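Print | E-mail

Moving 200 miles with a garage full of stuff, what do you toss?

prendside_dan wrote:
We close on the new place in July and I still have the whole garage to deal with. The mover quoted us by weight, and the last 3,000 pounds is where it gets expensive. My wife says get rid of anything we haven't touched in a year. I say replacing it all costs more than hauling it. What did you folks do?

Kwiatkowski_J wrote:
Your wife is right. We moved to Mudumthorpe and paid to haul six boxes of garage stuff that are still taped shut. Paint, half bags of grout, extension cords with bad ends. Most movers won't take the paint anyway, so check your contract.

oldmaple wrote:
Disagree. Hand tools hold up forever and they cost real money now. I priced a decent socket set last week and it was over $100. Keep the tools, toss the chemicals and scrap lumber. Get one open bin per type of job and put things in as you come to them. Don't sort by size, you'll never find anything.
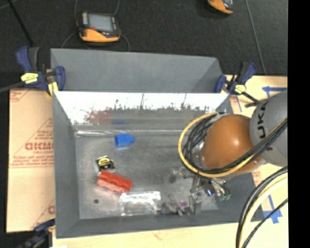
Anything that doesn't belong to a job goes in the yard sale pile. I did ours over two weekends and we made $300, which paid for the truck deposit.

Kwiatkowski_J wrote:
$300 for two weekends of work is not much. I'd sooner donate it and be done.

oldmaple wrote:
It was two mornings each weekend, and I'd have been out there anyway.

ciken_fan wrote:
Has anyone used Ciken for a partial load? They gave me a low number over the phone but wanted to see the garage before putting it in writing.

prendside_dan wrote:
That's who quoted us. The guy came out and the price went up $200 once he saw the workbench. Namboodiri Moving was higher to start with but they didn't change it.

ciken_fan wrote:
Good to know. I'll call Namboodiri too.

Jadwiga Kwiatkowski wrote:
Same person as above, logged in on my other account. Take the workbench apart before anyone comes to quote. Put the bolts in a bag and tape it to one of the legs. We lost ours and had to buy new ones.

prendside_dan wrote:
Will do. We're keeping the hand tools and the bench, and everything else is going on the driveway Saturday. She still wants the bench gone.

Print | E-mail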